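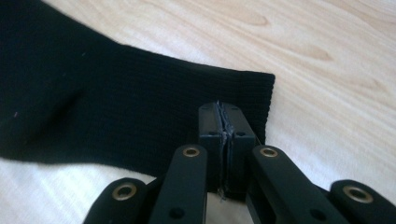
Item 103, black knit, on the sorting table.

The Office of Unclaimed Articles at Morach occupied the second floor of the old Cornum Building, and its rules were posted beside the door. Articles were to be received, described, and held for the term. Articles not claimed within the term were to be released. The rules made no mention of single socks, and the practice of the office had long been to treat them as it treated umbrellas.

Jae-in Moon had been appointed Clerk of Descriptions in February. The duties of the post were set out on one page. The Clerk was to place each article flat on the table, smooth it by hand, and enter it in the register in plain words. Opinion was to be avoided.

Item 103 arrived in a paper envelope from the Itemton depot. The depot's slip read "sleeve or sock, black." The Clerk read this twice. An article could not be entered under two headings, and the depot had been informed of this on earlier occasions.

She laid the article on the pale wood and began the entry. Black knit. Fine ribs, running lengthwise. Cuff straight and neatly finished. One crease, diagonal. She paused over the last detail, a speck of pink lint, very small, caught in the knit. The rules required that an article be described as received. They also required that it be kept clean.

She wrote to the Superintendent, Mr. Sung, for a ruling. His reply came down by the afternoon tray.

"Lint is not part of the article," it read. "It may, however, be part of the claim. Leave it where it is."

The entry was completed accordingly, under Hosiery, with a note referring the reader to Sleeves.

On the last day of the term, 6 minutes before closing, a man in a gray coat came to the counter and asked whether the office had anything in black. He was given the claim form. Under "Nature of article" he wrote that his wife had knitted it. Under "Distinguishing marks" he wrote nothing for some time.

"She was making a blanket that winter as well," he said. "A pink one. It got into everything."

The Clerk asked him to put that in writing. He did so, and signed. She brought the envelope from the shelf, opened it in his presence as the rules directed, and placed the article on the table between them — cuff toward the claimant.

He did not pick it up at once. The Clerk turned the register around and showed him the line for his name.

"And is it a sock," she asked, "or a sleeve?"

"She never finished it," he said. "She hadn't decided."

The Clerk considered the two headings. She then took up her pen, struck out Hosiery, struck out the note, and wrote "Returned" in the space that remained.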